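## 4. Primeira utilização e regulação da moagem

Se chegaste até aqui, o moinho Penex já está montado, nivelado e ligado à tomada. Boa! Agora vem a parte de que eu mais gosto, e também aquela em que estraguei mais café quando comecei, por isso vai com calma e lê a secção toda antes de carregar no botão.

**Antes de começar:** separa um punhado de grãos velhos, daqueles que já não queres beber. Eu uso sempre o fundo do pacote de Gallardo que fica esquecido no armário.

1. Roda o anel de regulação até à posição 5. Deves sentir um clique firme - se o anel ficar a meio caminho entre dois números, o motor arranca na mesma, mas a moagem sai irregular.
2. Deita os grãos velhos no depósito e fecha a tampa até ouvires o encaixe.
3. Carrega uma vez no botão da frente e deixa moer até o depósito ficar vazio.
4. Deita fora esse pó todo. Traz restos do óleo de fábrica e sabe mesmo mal (eu provei, não faças o mesmo).
5. Enche agora com o café bom e volta a moer, só um bocadinho, para veres a textura.

> **Cuidado:** nunca metas os dedos nem talheres no depósito com o moinho ligado à corrente. Se um grão encravar, desliga a ficha, tira a tampa e vira o aparelho ao contrário.

### 4.1 Acertar a espessura

Para cafeteira de êmbolo, sobe no anel. Para expresso, desce. Muda uma posição de cada vez e sempre com o motor a trabalhar, senão os grãos presos entre as mós forçam o ajuste. Depois de cada mudança, os primeiros gramas ainda vêm com a espessura anterior, e eu costumo juntá-los aos grãos velhos e pronto.

**Nota:** quem tem o modelo Mutley vai ver um anel sem números, só com pontos. Conta os pontos a partir da marca branca, no sentido dos ponteiros do relógio, e o resto é igual.

### 4.2 A primeira chávena

1. Aquece a água até aos 97 graus, ou deixa-a ferver e espera um instante com a tampa aberta.
2. Põe o café moído na cafeteira e deita só a água suficiente para o molhar.
3. Espera, deita o resto da água e mexe devagar, sem bater no fundo. 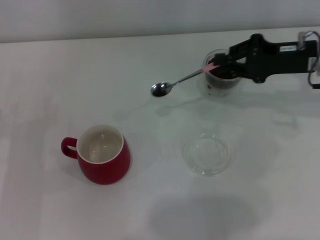 4. Prova sem açúcar, pelo menos desta vez! Se estiver amargo, sobe uma posição no anel. Se estiver aguado ou ácido, desce uma.
5. Aponta a posição que te agradou - eu tenho a minha a lápis, na contracapa deste manual.

### 4.3 Descanso do motor

Ao fim de 60 segundos seguidos a moer, o motor para sozinho. Não está avariado, só precisa de arrefecer. Espera que a luz laranja se apague e carrega outra vez no botão. Se a luz não se apagar, passa à secção 7 ou leva o moinho a um balcão da Prostbridge, com o talão de compra.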